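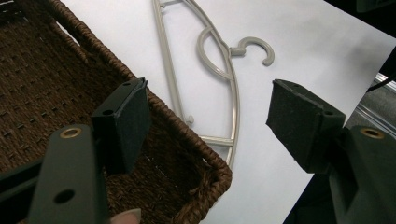 Ticket 3347
Opened 5/11/18 by Sorin Anghel, billing desk, Floluvano Clinic (Plillville)
Assigned to: Emanuel Sima, claims systems
Subject: Claims to Tudose rejected as out of network
Status: Closed

Sorin Anghel wrote:
Hi team! We have a pile of rejections from Tudose that I can't make sense of. All of them are for patients seen by our specialists, and all of them say "rendering provider not in network on date of service." Our contract with Tudose renewed in January and every one of these doctors is on the roster we signed. I pulled the report this morning and there are 154 rejected claims. Primary care claims from the same clinic are going through fine.

Things I already tried:
Resubmitted one claim with no changes. Rejected again, same code.
Checked the provider numbers against the roster. They match.
Called the Tudose provider line. The rep could see the contract as active and told me to ask our software people.

A few patients have received letters saying they owe the full visit, so I'd love to get moving on this.

Emanuel Sima wrote:
Thanks Sorin, great report, you saved me an hour of questions! Two more, though. Are the rejections coming back from Ornon (the clearinghouse) or from Tudose itself? And can you send me one rejected claim and one paid claim for the same date?

Please hold off on resubmitting any more for now. Duplicates will get their own rejection code and then we'll have two piles to sort.

Sorin Anghel wrote:
From Tudose. Ornon shows them all as accepted and forwarded. I put the two claims in the secure folder, one cardiology (rejected) and one family medicine (paid).

Emanuel Sima wrote:
Got them, and I love it when there's a pair to compare. Patient plan is the same, payer ID is the same, billing provider number is the same. The difference is the group tax ID suffix. On the paid claim the billing location is the main clinic. On the cardiology claim it's the specialty location, and that location is still tied to last year's contract record in our system. The old record has an end date in it. We send the old contract reference along with the claim, Tudose looks it up, finds it expired, and says the doctor is out of network.

So the doctors are fine and the roster is fine. I want to check one thing before I touch anything: can you look at the signed renewal and tell me if the specialty location has its own contract reference, or if it shares the main one?

Sorin Anghel wrote:
Oh nice, that makes sense! It has its own. Page 15 of the renewal, in the location table. I had only been looking at the provider list. Scan is in the folder.

Emanuel Sima wrote:
Perfect, that's the piece I needed. Steps taken:

1. Added the new contract reference for the specialty location, effective with the renewal.
2. Left the old record in place with its end date, so last year's claims still point to it.
3. Moved the specialty location's default to the new record.
4. Sent a single corrected cardiology claim through Ornon as a test, marked as a replacement claim with the original claim number.

Now we wait for Tudose.

Emanuel Sima wrote:
Test claim accepted and priced at the in-network rate! Very happy with that one. I'm going to queue the rest in batches. One snag: the batch tool was picking up claims with a zero balance as well, because its filter was set on location only. I added the rejection code to the filter and the count now matches your report exactly.

Sorin Anghel wrote:
Fantastic!! Can I tell the patients anything yet? One gentleman has a letter for 2000 dollars and he has called twice.

Emanuel Sima wrote:
I'd tell him the claim has been corrected and resubmitted, and that he shouldn't pay on that letter until he gets a new statement. I've also put a billing hold on every account in the batch so our own system won't mail anything. The hold has to be lifted by hand as payments post. Search on this ticket number and the full list comes up.

Sorin Anghel wrote:
Called him and he was really nice about it. Remittance came in for the first batch, all paid except two. Those two say "referral missing," so a different problem, and I can fix them from here.

Emanuel Sima wrote:
Wonderful! Yes, please work those as normal claims and leave them out of this ticket. Second batch is in too and looks clean.

For next year's renewal I added a line to the contract load checklist: compare the location table as well as the provider roster, and run one test claim per location. I also asked Ornon if they can flag an expired contract reference before forwarding. They said it's possible for some payers and they will check on Tudose. I opened a separate request for that.

Sorin Anghel wrote:
All holds lifted as of this afternoon except the two referral ones. OK to close. Thank you so much, this was a fun one to watch get solved!

Resolution: Expired contract reference on specialty location replaced. Claims resubmitted as replacements.
Category: Payer setup / contract load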